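杯子还是杯子：在一家机器人公司的开放日待了一下午

演示从下午开始，我站得离机器很近，看到的多半是外壳。

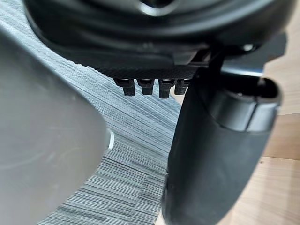
腕部相机视角：黑色外壳、一根粗手指，远处是条纹地毯与浅色木面。

Nenden 的开放日办在一座小楼的二层，七月，窗户关着，空调开得很足。请柬上写的是“走进家庭的双手”，落款是公司的对外关系负责人 Siv Brekke。我收到请柬时犹豫过两天。这几年我看过太多机器人叠毛巾，毛巾总是同一种颜色，总是铺得平平整整，等机器人去叠。有一回我问工作人员能不能换我的围巾试试，对方笑了笑，把话题引到了茶歇。

这次我还是带了围巾。

展厅布置成一套公寓的模样：厨房、餐桌、一截过道，过道尽头有一扇通不到任何地方的门。参观者六百人，分批进场，每批在“公寓”里停留的时间不长，够看一轮演示，不够看第二轮。我要求多留一会儿，Brekke 想了想，给了我一张挂绳颜色不同的牌子，条件是不要在机器运行时和操作员说话。

主角叫 Haugland，一条固定在移动底座上的机械臂，腕部装着一只小相机。墙上的屏幕同步播放相机看到的东西，这是整个下午我最喜欢的部分。宣传片里的机器人总是从侧面拍，灯光打得像汽车广告；腕部相机没有这种体面。画面上方横着一大块发亮的黑色壳体，壳体下沿有一条菱形滚花的窄带，底下并排伸出四个小黑柱。右边一根又粗又圆的黑手指一直垂到画面底部。左边有个浅灰色的大东西，离镜头太近，糊成一团。余下能看清的是地毯，灰色条纹，一道挨着一道。

我盯着那团灰色看了很久。旁边一位带孩子来的父亲也在看，他问孩子那是什么，孩子说是月亮。

这个画面比任何一页幻灯片都更能说明问题。人伸手去拿杯子时，不会觉得手挡住了杯子，就算挡住了，也还记得杯子在哪儿。腕部相机眼前有很大一部分是它自己的身体，剩下的才是世界，世界里又有很大一块是对不上焦的。工程师们当然清楚这一点，别的机位、别的传感器都是为此准备的。只是请柬上那句“它看得见你的家”，写的人大概没有看过这块屏幕。

第一轮演示是收拾餐桌。流程单上列了五个物件：一只杯子，一个碗，一块海绵，一把勺子，一只装过麦片的空盒。Haugland 把杯子拿起来，停了一停，放进沥水篮。人群鼓掌。碗也顺利。海绵被捏得变了形，但到了该到的地方。勺子掉了一次，操作员把它捡起来放回桌上，位置比原先靠外。麦片盒没有拿，时间到了，下一批人已经等在门口。

讲解员的说法是“完成了主要任务”。我在本子上写：三件，外加一把有人帮忙的勺子。

我不想显得刻薄。十年前，同样的动作要在实验室里用胶带标出每样东西的位置，灯光稍有变化就得重来。能在一间有六百人进进出出的屋子里拿起杯子，是真本事。让我不舒服的是掌声的时机。掌声总在机器刚抬起手臂时响起，在它放下东西之前就停了。大家鼓励的是意图，像鼓励一个刚学会走路的孩子，而这台机器将来是要标价的。

第二轮、第三轮，桌上的东西换过位置，换得不多。我数到第六轮才看见麦片盒被拿起来。它被捏住一个角，歪着移过桌面，落进纸箱，纸箱晃了晃，没倒。那一批的观众不知道前面几批都没等到这一幕，掌声和前面差不多响。

Folasade Wike 负责这套系统的数据工作，是我这一天遇到的最不愿意使用形容词的人。我在茶水间截住她，那里离“公寓”隔着一道真的门。

我问她成功率是多少。

“哪个任务的？”她问。

收拾餐桌。

“哪张餐桌的？”

她没有在绕弯子。她解释说，他们内部把每一次尝试都记下来，但“收拾餐桌”并不是一个可以直接拿来除的分母。杯子把手朝哪边，碗里有没有剩下的水，桌布反不反光，都会让数字变一个样。在自己的展厅里测出来的数，她不愿意讲给记者，因为记者会把它写进标题。

我说我不会写进标题。她说上一位也是这么讲的。

后来我们谈到操作员。整个下午，“公寓”角落里坐着一个戴耳机的年轻人，面前一台笔记本电脑。讲解词里没有提到他。我问 Wike，他是在遥控，还是在监看。

“今天多数时候是监看，”她说，“有两个动作他接管过。”

哪两个？

她想了一会儿，说其中一个是碗。我回头翻笔记，翻到自己写下的“碗也顺利”。我没有划掉它，在旁边画了个问号。她也不确定是哪一轮的碗。

这就是我对开放日这种形式的意见。接管不是丑事，任何靠谱的系统都该允许人接管，机器卡住了还要硬撑才叫人担心。可是观众有权知道哪一下是机器，哪一下是人。屏幕的角上放一盏小灯，自主时一种颜色，接管时另一种，花不了多少钱。我把这个建议讲给 Brekke 听，她很认真地记在手机里，然后说，颜色可能会让现场的客人分心。

分心去看什么呢？我没有问出口，她已经去招呼别人了。

下午晚些时候有一场小型问答，主办方请了合作伙伴 Trota 的代表。Trota 做夹爪，他们的人谈起手指来比 Nenden 的人谈起“家庭”要具体得多：手指表面为什么要略带涩感，太涩了松手时会带倒轻的东西，太滑了拿不住玻璃；一道接缝开在哪里，关系到清洗时会不会积灰。他带着一小袋磨坏的零件，传给前排看，有几个的边缘已经磨圆了。没有人鼓掌，问题倒是最多的。有位自称在养老院工作的女士问，沾了粥以后怎么洗。代表说目前不建议沾粥。

她又问，那建议沾什么。

全场笑了，代表也笑了。他答应回去之后问一问，并且记下了她的邮箱。

养老院是绕不开的话题。Nenden 的计划书里有一个试点，地点在 Porley，准备放进几间公用厨房，先做清洗前的归拢，就是把用过的杯碗从桌上挪到台面上。这件事听起来不起眼，我反而觉得它是那本册子里最可信的一页。公用厨房的餐具样式统一，桌子高度固定，旁边总有人在。册子的其余部分讲的是老人独居时的陪伴，配了一张黄昏窗前的插画，机械臂递来一杯茶。以我一下午所见，让它递一杯热茶给手会发抖的人，我是不肯的，至少不肯让它递给我母亲。

Brekke 对此的回答是，愿景需要走在产品前面。我同意愿景可以走在前面。走得太远，后面的人就只看得见插画了。

快散场时我拿出了围巾。羊毛的，深绿色，边上有穗子，洗过太多次。我问 Wike 能不能放到桌上，让 Haugland 试着拿起来，不用叠，拿起来就行。Brekke 说流程里没有安排。Wike 看了看表，又看了看角落里戴耳机的年轻人，他把一边耳机摘了下来。

“不接管，”她对他说，“放着让它试。”

手臂移过去。屏幕上仍然是那块黑色壳体和那根粗手指，围巾在它们之间是一片暗绿。手指合拢，夹住了几根穗子，抬起来，围巾跟着升了一点点，滑回桌上。它又试了一次，位置几乎没有变，结果也没有变。第三次它夹住了一道褶，整条围巾离开桌面，穗子垂着，轻轻地转。它举在那儿，没有地方可放，因为没有人告诉过它围巾该放到哪里去。

年轻人等了一阵，问要不要停。Wike 说再等等。屋里剩下的人不多，那位父亲和孩子已经走了。手臂一动不动地举着围巾，最后她点了头，他在键盘上按了一下，围巾落回桌面，堆成一团。

没有掌声。我觉得这是当天最好的一轮演示，也这样告诉了 Brekke。她问我会不会写进去，我说会，她问能不能写成“成功抓取柔性物体”。严格说来，第三次确实抓住了。

Wike 把围巾还给我时顺手叠好了，叠得很快，眼睛看着别处，在跟同事讲明天要换掉桌布的事。现在这块桌布反光，她从上午起就不满意。

下楼时我又经过那块屏幕。机器停了，相机还开着，画面里是外壳、手指、一截地毯。两个穿工装的人正在拆“厨房”的水龙头，它没有接水管，一拧就下来了。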